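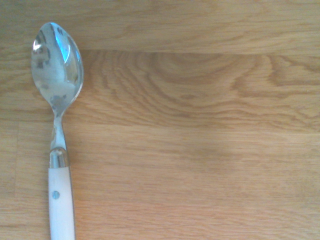
Water spots on cutlery are mostly limescale, so scrubbing with a scourer does nothing but scratch. Vinegar does it. I do ours in one go, takes 14 minutes if the kettle's already boiled. Before you start, hold each spoon under a lamp or near the window and look into the bowl part. Polished steel throws back everything in the room, so dark smudges might be spots or might just be a reflection of you. Tilt it. If the mark moves, it's a reflection, leave it alone. And have a look what the handle's made of, a white handle like this one shouldn't go in the soak with the all-steel stuff, see further down.

What you need

White vinegar, the cheap sort, 50 ml
Hot water, 200 ml
A tall jar or mug
Washing up liquid
2 dry tea towels, not fluffy ones

All-steel cutlery

Wash first. Proper wash, normal washing up liquid, get the grease off or the vinegar just slides about on top.

Vinegar in the jar, then the hot water. Cutlery in, bowl end down. 3 minutes. Don't wander off and leave it all night, I did that with a Kelska set and the knives went dull and a bit grey.

Rinse under the cold tap. Dry straight away with the first towel – straight away, not on the rack, or you get teh spots back and have to start again.

Then buff with the second towel. Long strokes from the neck up to the tip, then round the inside of the bowl with your thumb through the cloth.

Spoons with a separate handle

No soaking. Water gets in at the join where the metal goes into the handle and the glue loosens. Lost two Imai teaspoons that way last November.

Dip a corner of cloth in the same vinegar mix, wring it out, wipe the bowl and neck only. Stop at the join. Wipe again with plain water, dry. Handle gets soapy water and nothing else. Tea stains on white handles, bicarb and a drop of water on a finger, rub gently, rinse quick.

Still spotty?

Second go with the vinegar, a bit stronger. If it's rainbow coloured and not white, that's heat marking, same method but rub for longer. Little brown dots are rust, usually off something else in the dishwasher. Bicarb paste for those, soft cloth, go with the grain if there is one.

Don't use bleach. Don't use wire wool. Silver plate is a different job altogther, don't try any of this on it.

Put away only when bone dry, handles all the same way in the drawer.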